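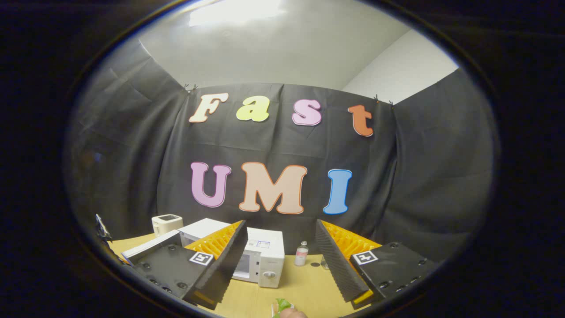 Not yet, but sooner than I'd have told you a couple of years ago, was the answer from the head of the kitchen project at Bekent, when we asked whether a machine could be trusted to heat up someone's lunch.

Home News Features Workshops Archive

March
By the Bostumbridge features desk

Search this site Enter keyword Go

Bekent has two rooms above the old Gilmartin works in Bostumbridge, and most of what goes on there is small and very repetitive. Open a microwave door. Put something in. Shut it, turn the dial, do it again – a person does the job with a gripper in hand, and the recordings are what the software learns from.

"We started with toy appliances and I'd defend that to anyone," the project head told us, grinning. "A toy door is light, so it slides away if you pull it badly. You find out very quickly how clumsy you are!"

A good afternoon gives them 90 usable recordings. The first morning gave them 19, and the team was thrilled with those.

So which chores are close? Putting cups on a shelf, wiping a flat surface, dropping things in a bin. "Salad is horrible," the project head said. "Leaves bend, they stick to each other, they stick to you. I could talk about lettuce for 30 minutes and you'd have to stop me."

Shop work may come first. Fondberg, the packaging firm across the river, has asked for help with filling mixed boxes, and the team likes the idea because the shelves stay where they are. Homes are harder. People leave bags on the floor, swap the kettle for a new one, move the bread.

What would count as success? "Somebody's gran gets a hot meal and doesn't have to think about how it got there," came the reply, after a long pause. "I'd be over the moon with that. We've got plenty of doors to open first."

The next round of trials, with a full-size microwave, is due to begin in June.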